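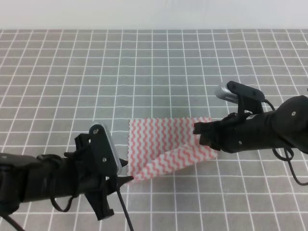 Why can't somebody just tell the robot where to fold? A reader in Kirnholm sent us that question after our last page about robots, and it is a fair one. If you can tell a friend "fold it in half", why not a machine?

The trouble is that cloth does not keep its shape. A wooden block looks much the same wherever you put it down. A piece of cloth can lie flat, bunch up, twist or hide one of its own corners underneath. If you wrote a rule for every shape it could make, you would never finish writing.

So the researchers at the Todon lab tried another way. They let the robot learn from examples.

Learning by copying

The project is called Niskanen. It uses two robot arms, one on each side of a table. Each arm ends in a gripper, a sort of hand that can open and close. There is a camera on each arm near the gripper, so the robot gets a close view of the cloth. A third camera looks at the whole table.

To begin with, the robot knows nothing about folding. A person moves the two arms by remote control and folds the cloth with them. While this happens, a computer saves what the cameras see and how the arms move. One fold from start to finish is called a demonstration. The team recorded 3,515 of them, starting in August.

Next comes the training. A computer program looks through the demonstrations again and again. Each time, it is given the camera pictures from one moment and has to guess how the arms moved next. Then its guess is compared with what really happened. If the guess is wrong, the program changes itself a tiny bit. After a great many guesses, it gets much better.

The team named their program Naken.

Testing it

You cannot tell whether a robot has learned something by testing it only on things it has already practised. It would be like giving you a spelling test with the answers on the wall. For the test, the team used cloths that were not in the demonstrations, with different patterns and sizes. The person let go of the controls and Naken moved the arms alone.

A fold counted as good if the edges ended up close together and the cloth stayed on the table. Naken made a good fold in 89 out of every 100 tries.

The team then trained a second program with nearly the same settings, but took away the pictures from the cameras on the arms. It had only the view of the whole table. That program managed 57 out of every 100. The researchers think the close view matters most when a gripper has to take hold of a thin corner.

What it still can't do

Naken is slow. It also gets stuck when 2 layers of cloth cling together, and it has never been tried on a shirt, which has sleeves and buttons to deal with. The team wants to try towels next.

Words to know

Gripper: the part of a robot arm that holds things.
Demonstration: a recording of a job being done, for a robot to learn from.
Training: the time when a program practises and changes itself.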